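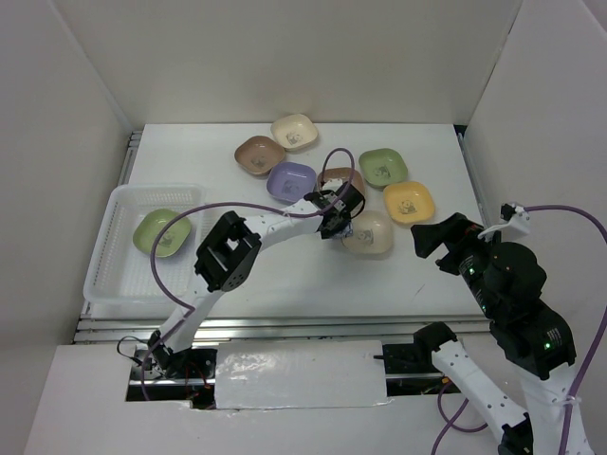
The bowl bench at Plalcombe, with one bowl in the basket and seven on the table.

Work > Our sites > Plalcombe > The arms: your questions

I've been on the packing floor at Plalcombe for nine years and I now look after the two arms on the bowl bench, so I'm the one who gets stopped by the kettle. I've written down what people ask me most.

Are the arms taking our jobs?
No one on our shift has lost theirs. Four of us used to sort bowls by hand all day, and now we take turns at the bench and spend the rest of the week on returns and gift orders. I can't promise what Brarkenside will do when they get theirs in May – you'd have to ask your own manager.

What do they do all day?
Move bowls from the table to the basket, mostly. We started with the little square ones with the panda on because they're small and come in plenty of colours, which gives the arms something to get their teeth into.

Are they quick?
Not yet! I can clear a table far faster. But my wrists used to ache by Thursday and they don't any more, so I'm not complaining.

Do I need to be good with computers?
I'm hopeless with them and I manage fine. The Lendex course is 29 pages of handouts and a morning at the bench, and you can go back for another go if it doesn't sink in.

Can I reach in if a bowl gets stuck?
Please don't. Press stop, wait for the arms to settle, then sort it out. Same rule for supervisors.

Does my pay change?
The bench is paid at the same rate as packing. Some of us think it ought to be more and we've said so.

Who do I ring if it plays up?
Semple, on extension 327. Leave a message if it's early, they do ring back.

Comments (3)

nightshift_bev: Can we have a go before we sign up for the course? I'd like to see it moving first.

Tapeandlabels: Good to hear about the wrists. Mine are shocking.

R from returns: You left out the noise. Is it louder than the old belt?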